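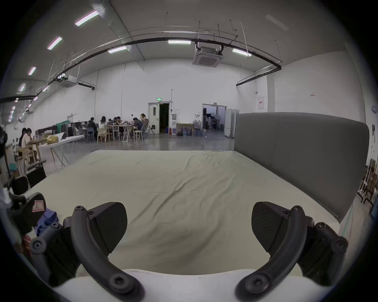 Photo: Senent, Stovham hall

The folding area at Senent's Stovham hall occupies one part of a large white room with tube lights overhead. The woman who runs it has worked with garments and flat linen for 16 years, first in a rental laundry and then at Bastos, where she wrote the folding instructions for work shirts. We spoke to her in October about surfaces, creases and the order of operations for a shirt with long sleeves.

She started with the surface. Most published folding methods assume a hard tabletop, and she considers that a mistake for cotton.

"A shirt on bare laminate slides. You pull one corner and the opposite corner moves with it, so you end up correcting the same edge twice. Put a sheet under it and the friction goes up. The shirt stays where you left it."

The sheet has a drawback. It wrinkles, and a ridge under the garment shows up as a false fold line when the layers are pressed by hand. Her rule is that wrinkles in the covering are acceptable as long as they lie flat. If a ridge can be felt with the side of the hand, the sheet is pulled tight again.

"People try to get it perfect. It doesn't need to be. A soft crease across the middle makes no difference to a shirt. It makes some difference to a pillowcase, which is thin and shows everything."

Color matters more to her than most visitors expect. The covering is pale and has no pattern, so that a blue or dark garment can be read against it at a glance. White shirts are harder. For those she prefers a gray cloth, although she admits that it is often in the wash when it is wanted.

On lighting she had less to say. Tubes in rows give an even result and few hard shadows, which is good for finding stains and bad for finding small wrinkles. For wrinkles she bends down and looks across the cloth from the side.

Asked to describe her method for a shirt that arrives bunched up, she divided it into 4 stages: find, spread, square, fold. The first is the slowest for beginners.

"You are looking for a corner you can identify. The hem is good. A cuff is good. The middle of the back is no use to anyone. Follow a seam with your fingers until it stops, and you will be at a corner or a cuff."

Once a corner is located, it is drawn outward until the cloth between it and the next corner lies straight. She teaches this with two points of contact held apart, and the rest of the garment left alone. Tension should be enough to lift the slack and no more. A knitted shirt pulled hard will keep the shape for a while and fold crooked.

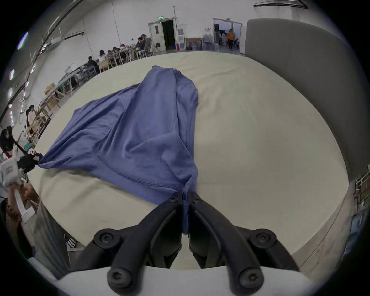
A blue shirt lies at a diagonal, its left corner drawn out to a point.

A shirt lying at a diagonal does not have to be turned first. "Spread it where it is. Turn it when it is flat. If you turn a bunched shirt you only have a bunched shirt at a different angle." Squaring comes next and consists of lining up the side seams with the long edge of the surface. She does this by eye and checks it once, at the hem.

The fold itself follows the Bastos sheet with one change. The original called for both sleeves to be laid across the back before the sides came in. She now folds one side with its sleeve, then the other. The finished stack is slightly thicker in the center – a fault in a tall pile, but easy to live with in a drawer. Adadetti, the shelving supplier for the hall, cuts its garment shelves at 262 millimeters, and the folded width was set to fit.

She is less strict about sequence when it comes to bedding. Fitted sheets are folded in the air by two people if two people are free, and on the flat if not. Corners go inside one another, seams out. She does not recommend ironing them.

The room has its limits. Work tables take up the length of the left wall and collect items that belong elsewhere. Airflow from the ceiling units can lift a loose cuff of light fabric, so she keeps a flat weight of 200 grams within reach and sets it on the collar. She would like a second weight.

Her last point concerned storage before folding. Shirts left in a heap overnight take a set along the side seams, and cotton blends are the worst for it. She hangs them over a rail by the hem until there is time. "Collar down, buttons open. Then shake each one out once before it goes on the sheet."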